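Serside
About Us

Serside provides furnishing, storage and room-care services to offices, schools and shared workplaces. The company was founded by Nurhan Başaran, who continues to serve as its director, and it operates from a single building in which its offices, workrooms and stores are kept under one roof. 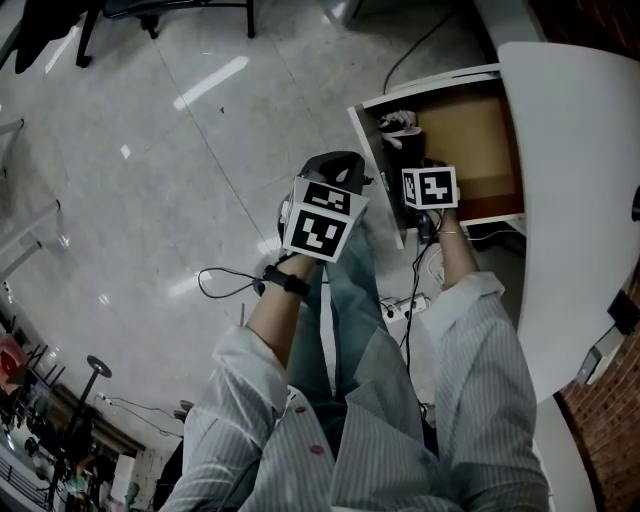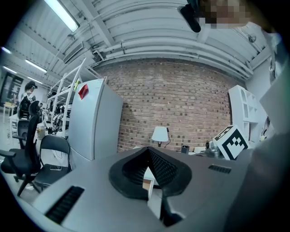 At our premises: an open drawer under a white desk (first picture); the refrigerator and shelving by the brick wall (second picture).

Our Purpose

The purpose of Serside is to help organizations keep their working rooms in good order. A desk that is used by several people in the course of a week requires clear arrangements. Drawers must have an agreed purpose, cables must be assigned a route, and shared shelving must be reviewed at regular intervals. Our staff prepare these arrangements with the client, put them in place, and return to see that they remain suitable.

We hold that the people who use a room should have the principal voice in how it is arranged. Each engagement therefore begins with a meeting on the client's premises, attended by those who work there daily. A written room plan follows. No furniture is moved and no item is discarded until the plan has been approved and signed.

Our Services

Room planning. Our planners prepare layouts for desks, shelving, seating and kitchen equipment, including the placement of refrigerators in rooms that also serve as work areas. Plans take account of door swings, outlets and the paths people use to reach them.

Drawer and desk service. Under the Bamine program, the contents of desks and drawers are sorted, returned to their owners or stored, and each drawer is given a written purpose. Bamine agreements may be arranged for a single visit or for continuing service at intervals of up to 68 days.

Shelving and cable storage. The Çınar program addresses open shelving, equipment racks and the storage of cords and leads. Items are grouped by use and entered in a register, a copy of which remains with the client.

Kitchen corners. Many of our clients maintain a small kitchen area inside a larger workroom. We advise on cleaning schedules, the labeling of food and the posting of notices.

Our Premises

The present building was taken over in March and has a floor area of 2,217 square feet. The brick walls were retained when the interior was fitted out. New desk surfaces, storage units and lighting were selected by our own planners, and the rooms are maintained under the same written plans that we prepare for clients.

A separate storeroom, known within the company as Isar, holds reusable furniture and fittings awaiting placement. The current inventory consists of 706 entries. Clients may consult the inventory on request and may reserve items for a period of eight weeks.

Governance and Conduct

The director is responsible for the general management of the company and for the approval of all room plans. Personal papers and belongings found in the course of our work are handled in confidence and are returned unopened. Employees receive instruction in these obligations before they are assigned to a client.

Visits and Inquiries

Visitors are received by appointment. Requests for a visit or a first meeting should be addressed in writing to the office of the director and should state the number of rooms concerned and their present use.

Page last revised 31 May 2023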